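Okay, hotel loyalty programs. I have thoughts, so this is going to be a thread.

I've been collecting Sovetti points since July. Current balance: 2,604. Do you know what that gets you? A late checkout. One! And you have to call for it!
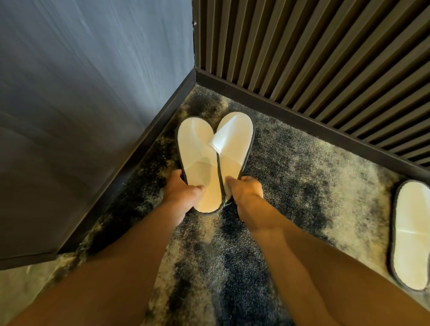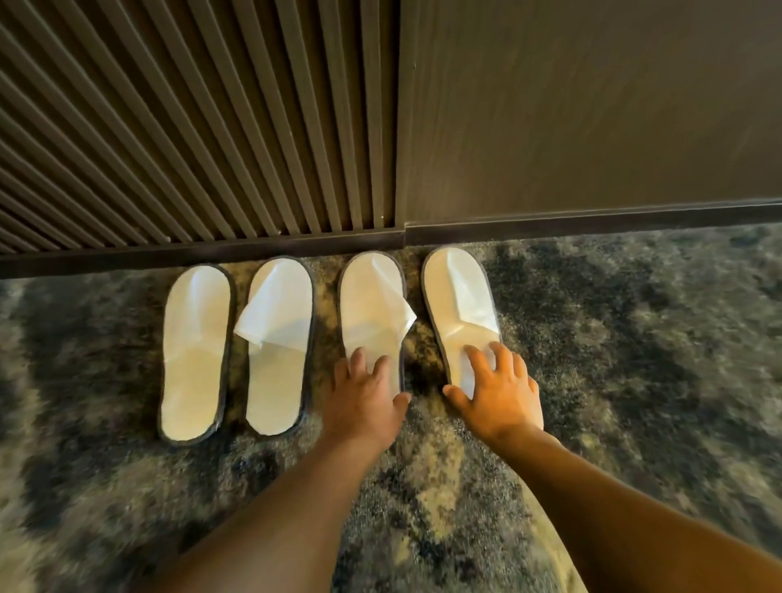
My friend Eulalia has the same card and got bumped up to a suite in Costanbridge on her second stay. Second!! I'm on my fifth and I get a "welcome back, Ms. Palmer." That isn't my name.

Also the points expire if you skip 3 months? So you're basically booking trips to protect the points from the trips you already took.

Kamil says just use the Praller app and pay cash, it comes out cheaper. I checked and ugh, he's right, 2 of my last stays would've cost less.

But then no breakfast. And I really like the breakfast (the little rolls!!).

Anyway if anyone knows how to merge two accounts, please tell me. I signed up twice by accident and the other one has 5 points in it and I want them.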